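Tabletop pool table: balls always drift to one corner
Posted by Mutua Okoth in Games and Hobbies

I bought a small tabletop pool table for my kids in October. It's a Fabbri, 29 inches long, second hand. Slow balls curve toward the same corner pocket every time. If you hit the ball hard you don't notice it, but any soft shot from the middle ends up at that corner.

I put a folded business card under the low side and it got better in one direction and worse in the other. I'd like to fix it properly before I put any money into new balls or cues. I also want to clean the cloth, because there is chalk dust and a few bits of lint on it, and I don't know what is safe to use.

Things I have already tried:
turning the screws on the underside (all tight)
vacuuming with the brush head
the business card

Any ideas appreciated. The seller has stopped replying, so no help there.

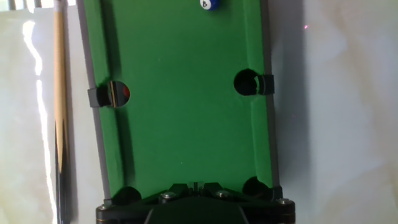

Does the drift come from the table or from what the table is standing on? Turn the table end for end without moving it to another spot and roll the same slow ball again. If it now goes to the opposite corner of the cloth, the surface underneath is out of level. If it goes to the same pocket as before, the bed of the table is the problem.

Anathi Naidoo

That last paragraph was added by me as a moderator, to save everyone asking. My full reply follows.

Start with the surface. Kitchen tables are often lower in the middle than at the ends, and a folding table sags as soon as you lean on it. A small spirit level is enough. Lay it the long way, then across, then on both diagonals. Write down which way the bubble goes each time. People skip the diagonals, and a drift to one corner usually means the table is off in both directions at once. That would also explain your business card. You raised one whole side when only a corner needed it.

Next, put the level on the cloth itself, in the same four positions. Small tables usually have a thin bed, and it can bow if the table was stored on its side or with boxes stacked on it. If the level reads true on the surface and crooked on the cloth, shim under the lowest corner only. Plastic playing cards work well as they don't squash. Add one, roll a ball, add another. 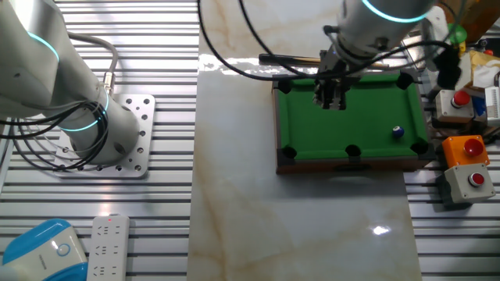
Once it rolls straight, tape the cards together in a stack and stick the stack to the underside with a bit of double-sided tape. Mark the corner with a pencil so you know which way the table goes when you put it back. Otherwise you will be doing this again every Sunday.

If the bed is bowed in the middle, shims under the corners won't help much. Take the screws out, lay the bed upside down on a flat floor, put books on it and leave it for 2 days. I had a Titcombe that came back most of the way after that. It never got perfect.

Erick Mfaume

just hit the ball harder lol

but also check the balls. cheap sets are not always round and one of mine wobbled no matter what. roll the same ball 5 times from the same place and then try with a different one

Zawadi Barasa

Agree with Anathi on the leveling. I'll answer the cloth part.

Brush first, in one direction only, from one end to the other. A soft clothes brush is fine. Don't scrub in circles, it pushes the chalk down into the cloth. Lint comes off with a piece of masking tape pressed on lightly and lifted straight up.
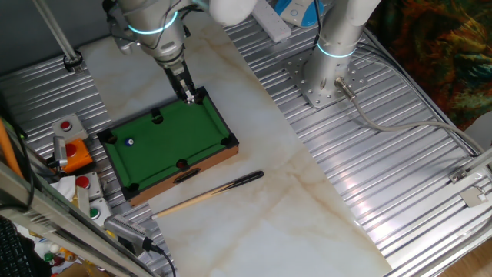 After brushing, go over it with a barely damp white cotton cloth and let it dry before playing. No carpet foam and no dish soap. On small tables the cloth is often glued down, and if you soak it the glue lets go and you get bubbles that can't be pressed flat again.

If the rails have rough spots where the kids' hands rest, and they are bare wood, use 800 grit paper by hand and wipe off the dust. Cover the cloth with newspaper while you do it.

As for where to keep the table, stone is the best surface I have found. I use an offcut from a countertop shop. It doesn't sag, and once the slab is level it stays level. Put thin cork under the table so it doesn't slide or scratch. 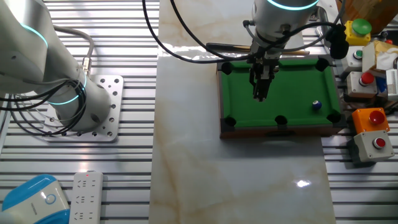

White marble slab with beige and tan veins

Mutua Okoth

Thanks all. Turned it end for end and the ball went to the opposite corner, so it's my kitchen table. Will look for an offcut. Erick, one of the balls does wobble.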